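"Just show the robot what to do." I have heard this at three trade demos since November and I'd like to talk about the word "just."

The pitch goes like this. No code. An operator works the arm by hand or by remote control, does the job a bunch of times, and the robot picks it up from the recordings. The job in this case is taking apart old desktop computers for parts.
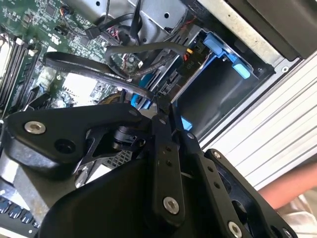
Iddrisu Osei
posting on repair, recycling and machines that promise to do both

1/ Look at what a tower is like on the inside. Cables looping over everything, blue plastic clips tucked into corners, sheet metal edges all over. A person gets a finger behind a cable and feels it give. The operator of an arm gets a picture on a screen and whatever the gripper passes back, and in a lot of setups that's nothing.

2/ So what gets recorded is a skilled person working through a bad pair of gloves. Then the robot learns from the gloves. I asked the Dolau people about this and got a slide about "data quality."

3/ The number everyone quotes is 1000 demonstrations. Fine. 1000 of what? If the case is the same model in the same spot every time, that's one demonstration with some wobble in it. Ametepe's write-up never says how many different computers they used. I read it twice.

4/ Same with the table. A tidy fixture next to the case, a holder for each part, nothing else in reach. I've worked a recycling line. Stuff shows up dented, missing screws, full of pet hair.
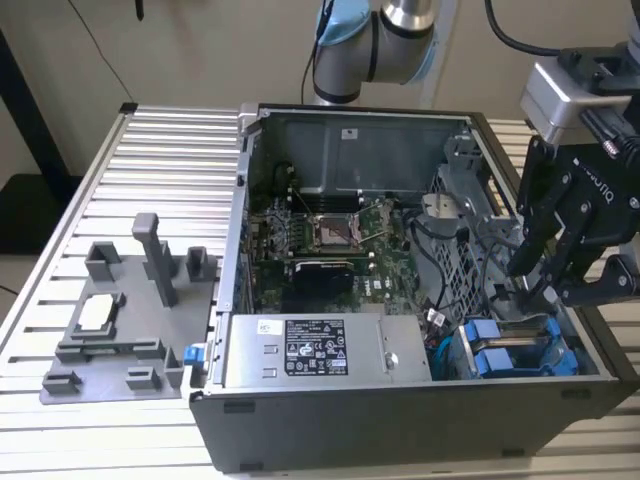 Tower open on the bench, CPU socket empty, gripper over the right side.

5/ To be fair, I don't think it's fake. The Kakmont folks let me drive their arm and I pulled 2 memory sticks. It took me forever and I bent a latch, but I could feel myself getting better. People do learn this fast. Whether the robot does is a separate question and it keeps getting answered with videos of people.

6/ That's my main gripe. If a clip doesn't say whether someone is driving, assume someone is driving. Rorneo at least puts a label in the corner - more of that please.
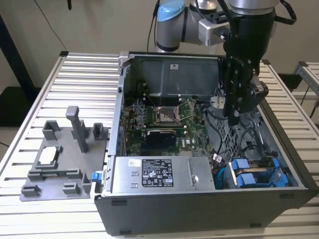
7/ What I'd want before believing any of it: a computer model that was never in the training set, no one on the controls, and every attempt posted, including the ones that end with a snapped clip. And tell me how often a person had to step in.

8/ Also, what does the operator get paid? You're asking someone with years of hands-on know-how to record it for you. None of the 3 booths had an answer. One gave me a tote bag.

9/ Replies are open. If you've done this work from the operator's chair I'd like to hear how long a shift is and what your wrists feel like after.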